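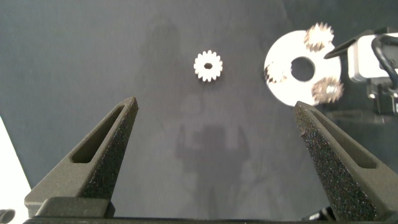 腕部相机视角：两指夹爪对着桌面上的白色小齿轮，右上方是带中心孔的圆盘和三只齿轮。

开放日看什么，比看到什么重要

周一下午我去了Monico的开放日。公司在工业区靠里的一栋两层楼里，一楼是装配单元，二楼是办公室，楼梯口摆着签到本和矿泉水。来的人里有做减速器的，有做夹具的，也有学校老师带着学生过来。我在一家小型传动件厂管了多年装配，去之前心里有个具体问题：齿轮装配这种活，现在交给机械臂到底行不行。

看完以后我的看法是，行不行先放一边，开放日的办法应该改。

先说演示本身。当天主要展示的单元叫Vonov，任务是把小齿轮装到一个圆盘上，几只齿轮围着中间的孔分布，样子和行星轮系差不多。讲解的是应用工程师Rokeya Dissanayake，她没有放宣传片，把腕部相机的画面接到旁边的屏幕上，让大家直接看。屏幕上两根深色的手指占了下半截，表面是粗颗粒的，像砂纸，中间开了长条形的槽。手臂自己的影子落在灰色桌面上，圆盘白得发亮，细节有些看不清。

我觉得这个画面比任何宣传片都有用。宣传片里灯光是打好的，机位是挑过的，零件也干干净净。腕部相机给出来的东西就没那么好看，影子压在工作区中间，白色零件曝光过头，近处的手指挡掉一大块视野。做过装配的人一看就明白难在哪里。人装齿轮，眼睛看个大概，剩下的靠手指头，齿对齿的时候轻轻转一下就进去了。机器要靠这样一幅画面找到齿轮，再靠夹爪把它送到位，中间每一步都可能差一点。

Dissanayake说，这个单元在公开之前跑了1,174次装配，其中187次需要人工介入。这个数字写在一张打印纸上，贴在防护栏外面。换算下来，差不多每六次就要有人伸一次手。旁边一位做夹具的同行小声说，这种数字也敢贴出来。我倒认为应该贴，而且所有开放日都应该贴。

设备展看多了的人都有经验，台上演示成功一次，台下鼓掌，问起失败率，得到的回答是“视工况而定”。工况当然有影响，但买设备的人最后要面对的就是失败的那些次数。卡住的时候谁去处理，处理一次停多久，零件有没有划伤，夜班没有工程师怎么办，这些决定一台设备在车间里是留下来还是盖上布。一次成功的演示对这些问题没有任何帮助。

那天下午的演示安排了20分钟。我问能不能多看一会儿，对方同意了，于是我在栏杆外面站到快下班。站久了才看出一些东西。比如操作员怎么摆齿轮，是随手放还是放在固定的位置；比如换一只齿轮之后，手臂接近的速度有没有变慢。参观者通常看两个循环就走，去下一个房间喝咖啡，这些都看不到。

所以我的第一个意见是，开放日应当减少房间，延长时间。与其安排五个单元每个看一会儿，不如让人在一个单元前面坐一个小时。主办方会担心冷场，我认为不必担心。真正要买的人不怕冷场，怕冷场的人多半也不会买。

第二个意见，零件应该允许参观者自己带。当天用的齿轮是Monico自己准备的，尺寸和材料都固定。我口袋里装着厂里的一只样件，问能不能放上去试一下，Dissanayake说当天不行，要重新做示教，可以另外约时间。她的回答很直接，我没有意见，但这件事值得公开讲。换一种零件要做多少准备，对我们这种批量小、品种多的厂来说，比节拍重要得多。我们目录上有435个品种，有的一年只做一两批。如果每个品种都要请工程师来调一次，那么单次装配再快也算不过账来。

第三个意见是关于人的。Romasus的装配主管Laurinda Carvalho也在现场，她的厂里已经用了类似的单元，装的是另一种小轮系。休息时我们聊了一阵。她说设备进厂以后，最吃力的是原来的装配工，他们要学会判断什么时候该停机、什么时候可以等它自己重试，这套判断没有写进任何手册。她的做法是让老师傅带着设备干了一个季度，把每次介入的原因记在本子上，后来才慢慢理出几条规矩。她还说，有两位师傅始终不愿意接手，她就让他们继续做手工线，没有勉强。

我认为这段话应该由主办方安排在正式日程里，让已经用上的人讲，讲买来以后怎么过的日子。供应商讲参数，用户讲日常，两边摆在一起，听的人自己会比较。现在的做法是供应商从头讲到尾，用户坐在下面，茶歇时才被人拉住问几句。

也有人不同意我的想法。回来后我和同行Jayasinghe精密的几位朋友说起，他们觉得开放日本来就是宣传，谁会花钱请人来看自己的短处。这话有道理，公司要吃饭。可是我算过自己的账，这些年看过的演示里，最后下了订单的那几家，都是肯把问题摊开讲的。问题讲清楚了，我能估计要配几个人、留多大地方、备多少夹爪手指的替换件。问题没讲清楚，报价再低我也不敢签字。

也有一种反对意见来自另一头，认为齿轮装配这类活本来就该留给人做，机器去凑什么热闹。我不同意。手工装小齿轮，一个班下来眼睛和手腕都受罪，我们厂里年轻人干不到半年就要求换岗。能有设备分担一部分，哪怕还要人时常照看，也是好事。前提是把“时常”两个字换成具体的数字，并且写进合同。

我和Monico另外约了时间，下个月带样件过去，三种齿轮，各带一盒。我提的条件是从头到尾不换人、不调灯，失败的也算在内，最后给我一张和栏杆外面那张一样的纸。对方答应了，只要求我们提前把图纸发过去。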